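Willier Hall display fit-out
Progress report to the Furtado Fund, 01/05/2019

Work on the display tables is on schedule. The first white tabletop has a printed board standing upright along the back. Spending on printing so far is $300 of the $1,000 line.
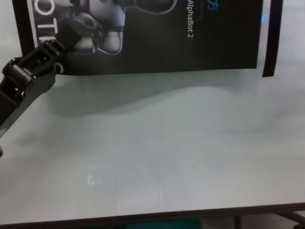
Dark board with the AlphaBot 2 lettering, back of the white tabletop.

Flat panels come next. We still have to settle the spacing between them and order 10 more clips from Clikus.
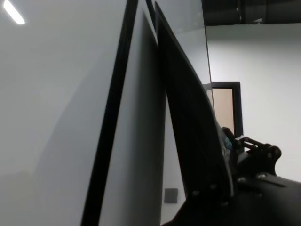
Gray panels side by side, black panel to the right.

Labels are due in July.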